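How do I get a musty smell out of an old tablecloth?

Posted in Household & Laundry

Solveig Hellström
My aunt in Zadaddale passed a big cotton tablecloth on to me when she moved to a smaller place, and I was so happy to get it, because we ate every holiday dinner of my childhood off it. It has little flowers all over and it's still in lovely shape. The trouble is that it spent years in a cedar chest and it smells like an old basement. I've washed it 2 times with regular detergent and hung it outside all day Tuesday, and the smell is weaker but still there once I bring it in and fold it. I'm nervous about bleach with the print. Any ideas?

Vesna Grgić
Oh, I know that smell so well! My mother's linens all had it. What worked for me was a long soak before washing. Fill the bathtub with cool water, stir in two cups of plain white vinegar, and push the cloth under until it stops floating up at you. Leave it 8 hours — I do it overnight — and then wash it on gentle with half your usual detergent and no softener at all. Softener coats the cotton and holds the smell in, at least that's been my experience.

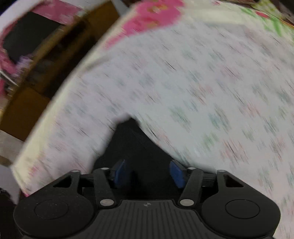 If the print is old, dab a hidden corner with a damp white rag first and see whether any color comes off. Mine bled a little pink, so I did a shorter soak and it came out fine. Then let it dry all the way before you fold it, and by all the way I mean a day longer than you think. The hem and the corners hold damp much longer than the middle does. I like to drape mine over two chairs by a window and turn it after supper.

Ebbe Hedlund
baking soda. worked on my camping stuff

Tâm Sầm
Vesna's soak is good, but please check the chest too, or you'll be back where you started by March. I wiped mine out with vinegar and left the lid open for 72 hours with a bowl of baking soda inside. Now I keep the tablecloths rolled in a clean cotton sheet on a closet shelf, and I air them out when the weather's dry.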